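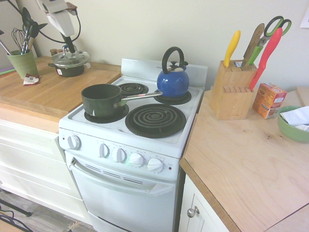 Kesta is a method for teaching robot arms to do kitchen tasks from a mixed set of human-guided demonstrations. It trains one control policy on footage from a fixed camera that takes in the whole workspace and a small camera at the robot's wrist, together with the recorded positions of the arm. Its developers at the Pundgate laboratory describe it as a general method for household handling. The evidence for that description is thin, and most of the published results come from a single kitchen.

Background

Learning from demonstration is an old idea in robotics. A person steers the arm through a job many times, and a program is trained to copy the link between what the cameras showed and what the person did next. The usual weakness is that the copy works well under the conditions it was trained in and poorly elsewhere. A pot moved to a different counter, or a change in the light, can be enough to spoil it.

Kesta was put forward as a partial answer. Its main claim is that the wrist view should be given more weight as the gripper nears an object, and the fixed view more weight while the arm is travelling. An earlier system, Ruangrit, gave both views equal weight throughout and is the baseline in most comparisons.

Method

The policy takes in both camera views several times a second and puts out a short run of arm movements. A small added network sets the balance between the views. It is not told how far away the object is and has to work that out from the pictures.

The training tasks involve ordinary cookware: lifting a lid, setting it down, moving a small pot, and placing a kettle on a burner. Lids were chosen as the main test. Clear glass is a known trouble spot for robot vision, as the colour and pattern of whatever lies underneath show through it and the depth sensors used in many labs return poor readings. Kesta uses no depth sensor, so it avoids the second problem and is left with the first.

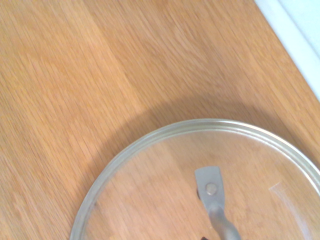

Wrist-camera view of a clear glass lid on an oak tabletop, with the grain visible through the glass.

Results

The developers reported that the policy finished 74 per cent of lid tasks, a better score than Ruangrit's on the same tasks. The trials covered six objects, and each object was tried from 11 starting positions. A trial counted as finished if the lid ended up fully clear of the pot. It did not have to land flat or in any given spot, a generous rule that the summary of the work leaves out.

Results for the pot and kettle tasks were given only as a chart, without the underlying numbers. No breakdown by starting position has been released, so a reader can't tell whether the failures were spread evenly or bunched in a few awkward spots.

Criticism

The most common objection concerns the comparison with Ruangrit. The older system was retrained by the Kesta group using its own settings, and it isn't clear how much effort went into tuning it. A weak baseline makes any new method look good.

A second objection is that the added network may not do what is claimed. In the one test where it was switched off, the policy was also trained for less time, so the drop in performance could have either cause. The shadow and rim of a lid may also give the wrist camera enough to go on without any special weighting.

A group using the Ademska arm tried to repeat the lid results in October in a kitchen of its own. It reported a lower rate of success and put part of the gap down to differences in gripper shape. The developers replied that the wrist camera had been mounted at the wrong angle. Neither side has published the full set of trial recordings.

Availability

The training code is public. The demonstrations are available on request for research use, though the licence bars sharing them further. The trained policy itself had not been released as of 13 May 2025.

See also

Learning from demonstration
Robot grasping
Transparent object detection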